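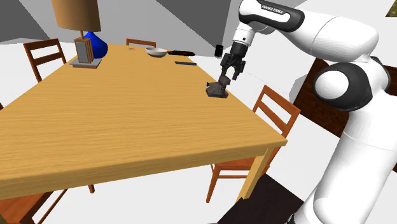 ok thread on the arms since people keep asking me how it's going at Bullcombe

short version: 2 of them on the returns line since spring. they pick up the small stuff, set it down in the right tote. all day. they do not get bored. I did

before: 10 of us on returns per shift. now six, plus Ji-hoon Yeo who moved over from packing and basically lives in the sim. he builds a room, puts the arm in it, has it grip odd shaped things till it stops dropping them. then it comes to us

no layoffs so far, I'll say that. four people went to Grewal's side of the building (outbound). two of them hate it. more walking, and the headset tells you where to go every 20 seconds

best day before the arms was 1,263 items. last week we hit 1,385. same pay — yes I asked. Ovix, the company that leases us the arms, got a nice slide out of it. we got pizza

what changed for me: my wrists don't hurt. that's real, I'm not gonna pretend otherwise. I sleep better

also what changed: I used to talk to Denise across the belt for eight hours. now there's a fence and a yellow light and I talk to a screen that says CLEAR JAM

and the jams are ours. anything soft, anything in a torn bag, the arm just stops and waits for a human. so the job is now all the annoying ones back to back

they want me to train as a cell tech. three weeks at the Surkulmont site, test at the end. asked if the raise comes before or after teh test. still waiting on that email

if you work somewhere getting these — ask about the raise first. in writting. and ask who covers breaks when it's down

will post more after Surkulmont if I go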